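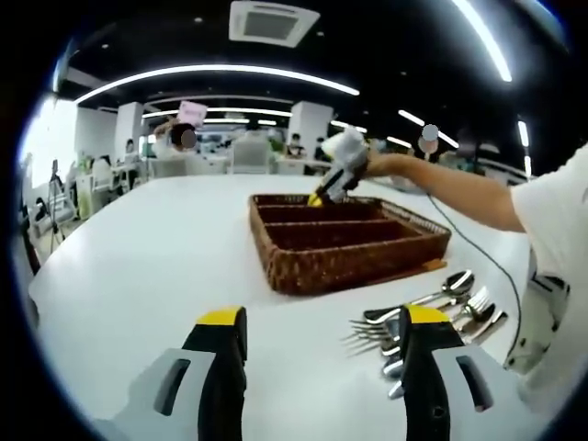
Ellby Student Press -- Opinion Desk

Ellby votes in March on whether 16-year-olds can help pick the school board, and I can't wait! The measure needed 1082 signatures to reach the ballot. It got 1129, many gathered outside the Lidis Street library in freezing wind.
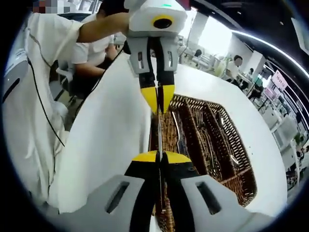 LOCAL ELECTIONS

Teenagers sit in these classrooms every day. They ride the buses, eat the lunches and live with every budget cut the board makes -- and they have smart things to say about all of it. Let them say it with a ballot.

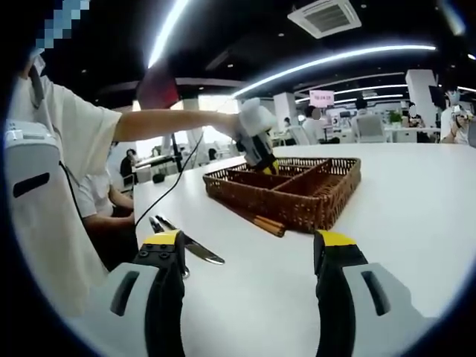
Come to the forum

The last one at Tóth Hall ran three hours, and I loved every minute. Speakers get 60 seconds each, so bring notes and bring a friend!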